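Teaching by demonstration: the long way round to a clean rack

At Homent, programming a two-armed robot starts with an operator doing the job. The operator works the arms by remote control and the system logs joint angles, gripper opening and video. Each recorded run is an episode. The Grarkodness set holds 2,096 of them.
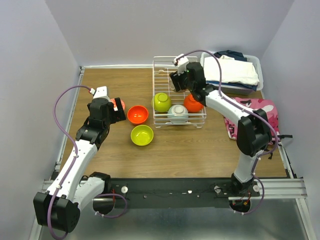
Crockery is a harder subject than blocks. Glaze is slippery, it reflects, and a bowl can be gripped in several ways, few of which leave it at a useful angle for the rack. An operator who changes grip halfway teaches the model to hesitate. Homent discards such runs, and 43 went in the last review.

Wrist cameras carry most of the useful detail at the moment of contact. The fixed view often loses the fingertips behind the arm.
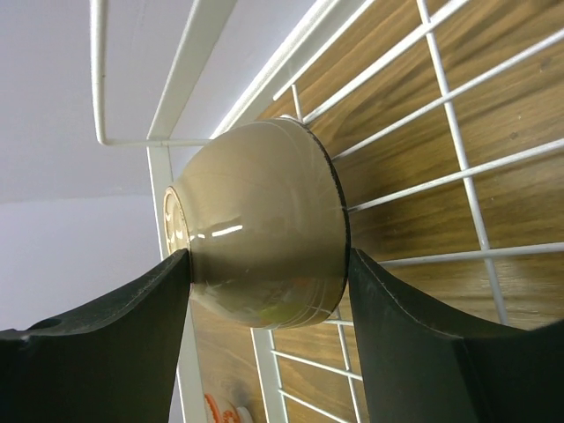
Gwion Yorath
Robotics correspondent

New operators practise for 17 hours before their episodes are kept. Speed is not scored. The next set, due in September, adds cloth, where the question of what counts as a finished fold is still open.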